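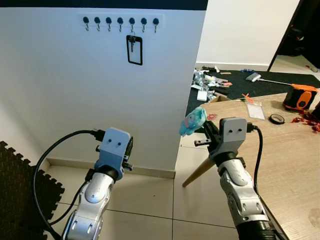
## Velent wrist housing, gray

Printed cover for the wrist of a two-arm cell. It is sold in pairs, one for each arm, and both parts are the same, so left and right can be exchanged.

**Fitting**

1. Switch off the arm and let it rest.
2. Pull the cable out of the old housing. Do not pull on the plug.
3. Put in the 3 screws by hand, then tighten.
4. Leave a wide loop in the cable — a tight one breaks soon.

Look at the screws after every 500 hours of work. The gripper fingers are ordered separately, from Silten.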